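Simulators, again, and why I don't trust the green check mark

9 August 2023

Filed under: robots, complaints

I said in April that I would stop writing about simulation, and I made it almost four months. Then the Nedley rig came back to my bench and here we are.

For anyone new: Nedley is a sidewalk delivery cart, knee high, six wheels, and my part of it is the perception stack. Before any build goes on the real cart it has to pass in a rendered city. The city runs on a rack machine in the back that I set up and look after, and I've spent more hours keeping that box healthy than I have on the cart it's supposed to be helping.

The scene software is Pendent. The sensor model that sits on top of it is from Lindqvist. Each of them works fine alone. Put them together and you get a cell with two clocks, and you find out which one is in charge by breaking things.

What broke this time was the street corner test. The cart comes up to a crossing, has to find the stripes, find the signal, find whoever is on foot, and wait. Build 1348 passed it 49 times out of 49. I've been doing this long enough that a perfect score makes me go looking for the bug, so I pulled the logs, and in 43 of those runs the detector had been handed the same stale image over and over while the cart's position kept updating. It "saw" the pedestrian because it had seen the pedestrian once, at the start, and was never shown anything else.
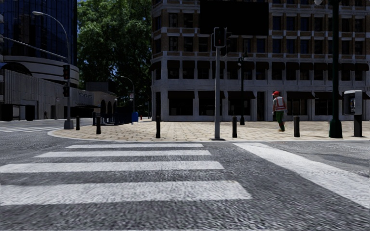 The fix, such as it is, took me an evening. Stop both services. Clear the shared buffer by hand, since the restart script claims to do it and doesn't. Start Lindqvist first and let it sit until the log says it's waiting, then start Pendent, then check that the image stamp and the pose stamp move together for a full minute before you load a scene. If they drift, start over. I also moved the log disk off the same controller as the scene files, which I should have done when I built the thing.

After that, same build, same corner, and the score went down. Good. I believe the lower number.

My bigger gripe is with how these scenes get sold to us. Red hard hat, safety vest with bright bands, person walking well back on the paving in broad daylight. If your detector can't find that worker you should go home. Ask me about a gray coat at dusk, half behind a pole, and watch the sales guy change the subject. You get very nice stonework on the buildings. My cart does not need to know about stonework.

And the road markings are too clean for my taste. The stripes on the crossing nearest our shop have been patched over by the water company so many times that the real cart treats the whole thing as gravel. I have asked for a worn paint option and was told it's on the roadmap.

Somebody in the comments last time recommended Sinutness, which is supposed to replay real sensor noise into rendered scenes. I have a trial key. I've read the manual once and the install section assumes you have a machine with nothing else on it, so I'm in no hurry. If you're running it next to Pendent, tell me which driver version, and whether it leaves the shared buffer alone.

Next job is the fan on the second card, which has started ticking.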